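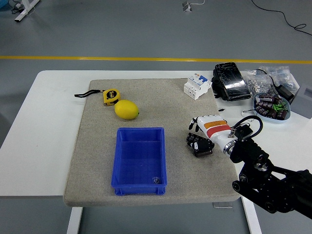 The hand reaching over one of the dark cartridge-type parts, with the blue bin waiting beside it.

Well, I promised a few of you a proper write-up of the Skirov hand once I'd had a decent go with it, and it has taken me far longer than I meant it to. Life gets in the way, as does the garden. But I've now had the use of it over 8 visits to the workshop in Heywood, and I think I've got enough opinions saved up to fill a post (probably two, but I'll try to be kind).

For anyone who missed the last one, Skirov sell the hand on its own or as a bundle with the arm, and it was the bundle I tried. Ntombi Ndlovu, who looks after hires at Pakness, was very patient with me on the phone back in March when I couldn't decide, and in the end she said to take the lot and see how I got on. I'm glad I listened. The idea is that you teach it small sorting jobs, picking a thing up from here and putting it down over there, and you can do most of that without writing any code, which suits me down to the ground.

First, the good. I love the colour bands across the back of the hand, the orange one nearer the knuckles and the red one closer to the wrist. It sounds like such a silly thing to lead with! But when you're trying to work out which way the hand has rolled, and you're tired and want your tea, it helps a great deal to have orange in one spot and red in another. The black fingertips show up nicely against the white as well.

The thumb is my favourite part. It comes right over the top of whatever you're picking up, and once I'd learned to let it settle before lifting, I dropped far fewer things. Over one long afternoon I set it 90 picks in a row and it fumbled 2, both of them the lemon. I keep a lemon on the table because everything else I own seems to have corners, and a hand that only knows corners isn't going to be much use to me at home. The tape measure was easier than I'd expected, although the wrist strap likes to go wandering and I'd tuck it under next time.

Now for the grumbles. The cable at the wrist loops up higher than I'd like, and I was forever planning my moves to give it room. The manual is 341 pages and I'd swear half of it is safety notices. They matter, of course they do, but the chapter on setting grip force is tucked in behind all of them and I only found it because Usa Saengthong emailed me the page number. Thank you, Usa – I owe you a cake.

I'd also say to budget for a padded work surface if you haven't got one. I started on a bare tabletop and small parts skated off whenever a fingertip nudged them. With the pad down I've had much less chasing about on my knees.

A couple of people asked how it compares with the Momgate kit. I've only had a short try of that one, so take this with a pinch of salt, but I found the Momgate quicker to set up and a bit clumsy with anything small. If your jobs are all big chunky things you might be happier with it, and you'd get your weekend back. For fiddly bits I'd go for the Skirov.

Would I buy it? I'm still humming and hawing. I've asked Pakness whether I can extend the hire a little while I make up my mind, and I want to try it on flat things next, washers and the like, as I have a feeling that's where it will struggle. If any of you have had it picking up washers, do leave me a comment and tell me what grip setting you used.

Posted 22/07/2021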